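Cell check, Lurner two-arm bench, 2025-05-01

I did this one on my own before the morning run, power off for the first half and on for the second. Same sheet as always, with my notes next to each line so whoever opens it next doesn't have to guess what I meant!

**Power off**

- [x] E-stop pressed, key out, both arms resting. Fine.
- [x] Base bolts on the front rail. All snug, and my paint marks still line up.
- [x] Wooden top. No wobble. It has a few pale specks on it, so I'll give it a wipe before I go home.
- [ ] Clear acrylic at the front. Solid enough, but the edges have white bits of tape or gunk on them. Needs a scrape (plastic blade, please, we've already scratched one sheet).
- [x] Back and side walls. Clean, no cracks.

**Power on**

- [x] Homing, both arms. Left was a hair slow on the first try and then behaved for the next 3.
- [x] Gripper force. I set both to 40 on the Drininero panel, same as in October.
- [ ] Purple cables. Okay for now, but I'm not in love with how big the loops over the wrists are. I want another tie on each forearm, leaving enough slack for full wrist travel.
- [x] Close approach over the center of the table, slow speed. I jogged them in by hand and kept my thumb on the stop the whole time.

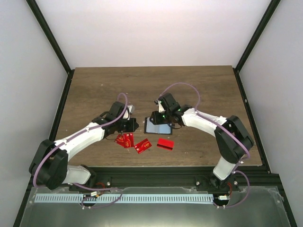 *Close approach with the cards and phone on the table. Left gripper holding the small white part.*

The gap between the grippers is small but I'm happy with it at slow speed. I wouldn't run it any faster until the cables are tied, and I've put that on the Mivesgate job list.

**Wiring at the front**

- [x] White slotted strip under the rail. Straight and well seated.
- [ ] Small white connectors with the short red wires, one toward each end of the strip. I'd love labels on these. I had to go look them up again, grr.

**Hours and next visit**

Counter says almost 2,000. The wrist grease is due in another 270, so order the Dmytriv cartridge now, it always takes ages to get here. Cell is okay to run at slow speed only. Three boxes still open, all mine.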